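Counting wipes: notes on the cloth episodes

Mar 15, 2020
By the author of Gurkwood

The cloth set for Niker is at 306 recorded episodes. After review, 136 of them are usable as they stand, 102 need their start and end points moved, and the rest I have dropped.

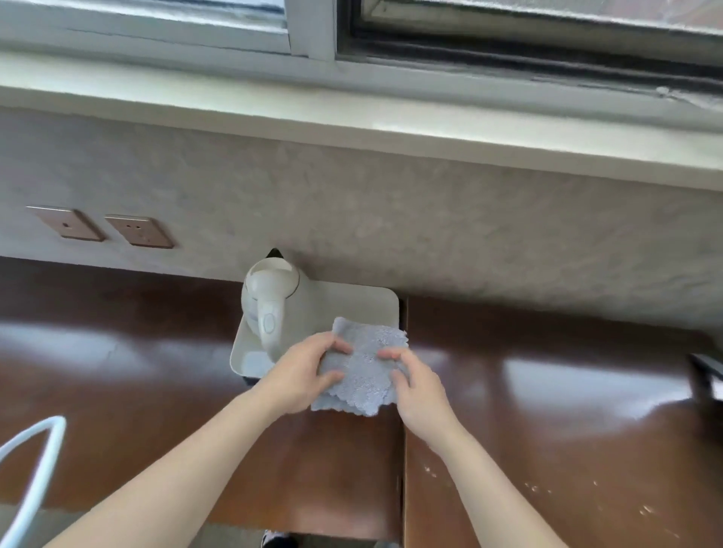

Most of the review time went into deciding what an episode is. For pick-and-place this was easy. The hand closes on the object, the object moves, the hand opens. Wiping has no such edges. A person folds the cloth, holds it over the surface, refolds it, makes one pass, looks, makes another pass over the same strip, and sets the cloth down somewhere that is neither the start position nor a sensible end position. My first labeling rule started the episode at first contact between cloth and surface. That threw away the folding, and the folding turns out to carry a lot of what the model needs: which side faces down, how many layers, where the thumbs go.

The current rule starts the episode when both hands are on the cloth and ends it when the last hand leaves. Anything before or after goes into a separate idle class. Idle is kept. I deleted it in the first version of the set, and the trained policy never learned to stop.

Each episode gets 4 labels: target object, grip type, fold state at first contact, and outcome. Grip type has given the most trouble. I began with a long list and reduced it to one hand flat, one hand pinched, two hands on opposite edges, and other. "Other" was meant to be rare. It is the second largest group, mostly because people change grip halfway through a pass, and I have no good place to put a change. Splitting the episode at the change gives clips too short to train on. Labeling by the grip held longest is what I do now, and I don't like it much.

Glossy white objects are the worst targets. A kettle under a window is a fair test, because the highlights on the body move with the camera and the depth estimate moves with them. The tray under it is pale too, so the boundary between base and tray is weak in color and only fair in shape. I did consider putting colored tape around the edge of the tray. Gakora, the segmentation script I have been using, would do better with it. But then the set would teach the model to look for tape, so I left things plain and accepted more hand correction.

The same goes for the light. I record with daylight from the window and make no attempt to even it out. Lacquered desk tops throw back a wide pale band that shifts during the day, and early checkpoints read that band as an object edge. More episodes at different hours reduced the problem. Masking the band out also reduced it, but the mask had to be redrawn for every session.

Cloth tracking is still poor. Cao gives one centroid and an outline. For a rigid object that is enough. For a folded cloth the outline changes whenever a layer slips, and a scalloped edge makes the outline noisy even when the cloth is still. I smoothed the outline over time, which fixed the noise and also hid the small slips I wanted to see. At the moment I store both versions and train on the smoothed one.

A few settings for anyone building something similar. Forearms bare or covered should vary across sessions, and mine don't vary enough. Record the position of the tray relative to the desk edge once per session, before the first episode. Write the fold state down while recording, since it is very hard to recover from video once the hands are over the cloth. Leave cables where they normally lie.

The outcome label has three values: done, partial, abandoned. I had planned a cleanliness score and gave it up. On a white surface at this resolution I could not score the same clip the same way twice. Coverage is easier to measure, and I now compute it from the cloth outline as the share of the target area passed over at least once. It says nothing about pressure.

Next is a second set with a stiffer cloth and the same four labels, to see if the grip groups hold up. I would like that finished by June. The label file format has changed since the last post, so old files need the fold column added by hand. Empty values are read as unknown.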